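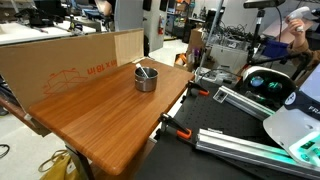 首页 课程 项目存档 设备预约 登录

分类:学生项目 / 机器人综合实践 / 故障与安全

松手以后机械臂还在走:Cindis小组故障分析报告

小组成员:Nesma Kettani、Anas Samir、Myrto Karamanlidis
指导:Paraskevi Fragkou
执笔:Nesma Kettani
提交日期:2023年1月11日

一、先说结论里我们有把握的部分

我们的课题原本叫"锅内餐具的抓取与摆放",内部代号Cindis。任务很朴素:桌上放一口小不锈钢锅,锅里斜靠着一把餐具,机械臂把餐具夹出来,平放到桌面上。中期之前我们一直在写视觉和抓取姿态的部分,这份报告本来也应该写那个。

后来出了一次事故,没有人受伤,坏了一根夹爪手指。事故之后我们剩下的时间基本都花在弄清楚它为什么发生上,所以经指导老师同意,报告换了题目。抓取成功率那部分放到附录,数据不完整,也请不要引用。

有把握的只有一句:在我们当时的接线和软件配置下,操作者松开手持使能开关之后,机械臂有时会继续运动,继续的距离足以碰坏东西。至于为什么,第四节给出一个解释,第五节说明我们为什么对这个解释只信一部分。

二、事故经过

那天由Anas拿使能开关,Myrto看终端,我在旁边记录。流程是:机械臂先到锅的上方,暂停,操作者确认,然后慢速下降,夹住餐具露在锅沿外的那一段,再上提。

前几次正常。出事那一次,下降开始后夹爪明显偏向锅壁一侧,Anas松手。按我们的理解,松手应当立刻停。机械臂没有立刻停,它继续下降,手指顶在锅沿上,锅被推斜,随后手指根部裂开,机械臂这才停住。Anas说他松手的时候夹爪还没有碰到锅,我记录本上写的也是"松手,后碰"。Myrto当时在看屏幕,没有看到先后。

我们随即按下急停,断使能,离开工作区。急停本身工作正常,它走的是另一条独立线路,后面的讨论都不涉及它。但必须承认,急停是在机械臂已经停住以后才按的,所以它在这次事故里什么也没有证明。

终端上的记录是一行字:操作者释放,正常停止。

这一行字是我们后来吵得最多的地方。如果只看日志,这件事根本没有发生过。手指是Aydoğan牌的替换件,实验室最初的登记也因此写成了"夹爪手指强度不足,更换"。我们请负责设备登记的Shaimaa El Fassi把原因一栏改成"待查",她改了,同时提醒我们,写"待查"就要真的去查。

三、第一个解释,以及我们为什么不接受

最先提出来的说法是机械原因。我们的锅放在木桌上,机械臂在旁边的黑色多孔工作平台上,平台和桌子之间留着一道窄缝,两者并没有连成一体。平台边上有夹具,如果夹具松了,平台和桌子之间就会有相对位移,标定好的坐标自然不准,夹爪就会偏到锅壁上去。

这个说法有道理,而且它确实能解释"偏"。事故后我们检查时,有一只夹具的手柄可以用手再拧进去一点。问题在于,拧得进去不等于事故时是松的,检查之前我们已经挪过桌子上的东西,谁也说不清有没有碰到它。更重要的是,它解释不了"不停"。坐标偏了,机械臂会去错误的地方,可是松手以后它应该在错误的地方停下。

我觉得这个解释之所以受欢迎,是因为它便宜。拧紧夹具,换一根手指,登记表上就可以打勾。中期汇报时有同学问我们为什么不这么写,我们的回答是先试一下再说。

试法如下。把夹具全部重新拧紧,在平台与桌子上各做一处记号,每次运行后核对。锅和餐具撤走,机械臂在空桌面上方足够高的位置做同样的下降动作,速度不变。操作者在下降途中松手。从松手到机械臂静止,用末端高度的记录计算继续下降的距离。超过我们事先定好的界限,记为"越程"。

界限是事先定的,这一点要强调,因为我们第一遍做的时候没有事先定,看完数据才画线,那一遍全部作废了。

结果:20次运行,越程9次。两处记号始终没有移动。

所以夹具松动即使存在,也和越程无关。我们在设备登记表里把这一条划掉时,保留了"夹具需定期复紧"的备注,这个备注本身没有错。

四、第二个解释:停止信号在排队

接下来看信号怎么走。手持使能开关由Pusoletti接收模块读入,接收模块通过串口把状态交给实验室的工作站,工作站上运行Drornance中间层,由它转发给机械臂的控制程序。也就是说,从人的手指到机械臂之间,隔着一台同时在处理相机图像的普通电脑。

这条链路是上一届小组搭的,交接文档里把它叫做"安全回路"。我们接手时看到这四个字就没有再往下看。现在回头看,这是我们自己的第一个错误,比后面任何技术问题都早。名字叫安全回路,里面没有一段是按安全功能设计的。

Drornance的配置里有一项消息队列长度,上一届设的是16。使能状态和相机的状态信息走的是同一个队列,先进先出。相机那边一忙,使能状态就排在后面。操作者松手之后,"已释放"这条消息要等前面的消息处理完才轮到,而在此之前,控制程序读到的仍然是几条旧的"使能中"。它没有违反任何规则,它只是在服从一个过时的命令。

这也解释了那行日志。日志的时间戳是在控制程序收到释放消息时打上的,收到以后它的确马上停了,所以它写"正常停止"。日志记的是它所知道的事。我们花了不少时间去查"日志为什么撒谎",方向完全错了。

Myrto在接收模块一侧也加了时间戳,这样就能比较两头。在相机图像处理关闭时,两头的时间差很小,肉眼看不出机械臂有拖延。打开图像处理后,时间差变得很散,有时仍然很小,有时大得多。我们能确认的最短一次越程,对应的时间差是70毫秒,其余的更长。由于两个时间戳取自同一台工作站,时钟不同步的问题基本可以排除,但工作站自己卡顿造成的误差排除不了。

改法有两步:使能状态单独走一个队列,长度设为一;控制程序检查消息的年龄,太旧就当作释放处理。改完以后照原样重做,又是20次,没有出现越程。

五、为什么我们只信一部分

初稿写到上一节就结束了,Fragkou老师在旁边批了一句:"你们确定吗?"以下是我们不确定的地方。

第一,没有出现越程,不代表不会出现。修改之后的运行和修改之前的运行不在同一天做,工作站中间重启过。重启本身会不会让图像处理变轻快?有可能。我们没有做"只重启、不修改"的对照,等想到的时候,旧配置已经被覆盖,恢复出来的那一份和原来的是否完全一致,我们拿不出证据。

第二,越程的那些运行里,有两次的时间差并不大,和没有越程的运行差不多。队列解释不了它们。Anas认为是界限画得太紧,那两次只是刚好压线。我查了记录,一次确实压线,另一次没有。我们没有找到这一次的原因,只能写在这里。如果只报告能解释的那些,这一节会好看得多。

第三,两处改动是同时做的。单独队列和年龄检查各起了多大作用,不知道。这是赶时间造成的,做实验的课上讲过不要这样做,我们还是这样做了。

第四,测试时松手的是我们自己,而且我们知道马上要松手。真正出事时人的反应更慢,会犹豫,会先看一眼屏幕。空桌面上方的测试只测机器,没有测人。

第五,也是我最介意的一点。这次的偏移,也就是夹爪为什么会偏向锅壁,到现在没有解释。第三节否定的是"夹具松动造成不停",没有否定"夹具松动造成偏移"。光亮的锅壁会映出桌面的木纹,视觉程序把反光当成桌面的一部分也说得通,Myrto倾向于这种说法。我们用旧图像重跑过识别,结果有好有坏,没有一致的规律。有同学建议给锅贴上哑光胶带,我们没有贴。贴了也许能让成功率变高,对弄清原因没有帮助。

六、关于"有人拿着开关就安全"

这一节不是实验结果,是意见,三个人并不完全一致。

实验室的惯例是,机械臂运动时必须有一个人手持使能开关站在旁边。这个惯例我们一直遵守,事故那天也遵守了。事后看,它给人的安心感超过了它实际提供的保护。因为手里有开关,Anas站得比平时近;因为Anas手里有开关,我没有去注意急停离谁最近。问到这一点时,三个人给了两个不同的答案。

Anas认为应该保留手持开关,把它改成硬接线,直接进机械臂控制器的外部使能输入,电脑只许读,不许转发。我同意。Myrto认为硬接线之后大家会更放心,站得更近,所以应当同时在地面上画线。她说得也对,只是地面画线这件事在我们这个区域不太现实,周围堆着线缆、收纳箱和纸箱,人能走的地方本来就不宽。先清理,再谈画线。

对于Drornance,我们不认为是产品的缺陷。它的说明书没有说过可以用来传停止信号,是上一届这么用了,我们又接着用了。Pusoletti接收模块同理。说"软件有漏洞"很容易写进报告,也很容易得到同情,可是配置文件在我们自己手里放了一个学期,打开过它的人只有Myrto,而且是为了改相机的名字。

七、处理情况和遗留事项

已经做的:
- 使能状态改为独立队列,加入消息年龄检查(见第四节)。
- 交接文档中的"安全回路"改为"使能信号转发(软件)",并注明不得作为唯一的停止手段。
- 每次运行前先在高处做一次松手试停,由不拿开关的人确认机械臂已停。
- 裂开的手指装袋保留,没有丢弃。断口我们看不出名堂,材料专业的同学如果有兴趣可以来拿。

没有做的:
- 硬接线。需要实验室批准,申请已经交给Shaimaa,最早二月安排。批准之前机械臂只以最低速度运行,桌上不放锅。
- 只重启、不修改的对照实验。
- 两处改动的分离实验。
- 偏移原因。

最后一项我们打算放弃,留给下一组。请下一组不要从我们的结论开始,先用原始数据自己画一遍界限。原始数据在课程服务器的Cindis目录下,作废的那一遍也在里面,文件名前面加了"废"字。

八、分工

Anas Samir:全部操作与松手测试,硬接线申请草稿。
Myrto Karamanlidis:时间戳、队列配置修改、图像重跑。
Nesma Kettani:记录、越程计算、本报告。第五节的第二点由我和Anas共同核对,他仍然保留"压线"的看法。

上一篇 下一篇 返回项目存档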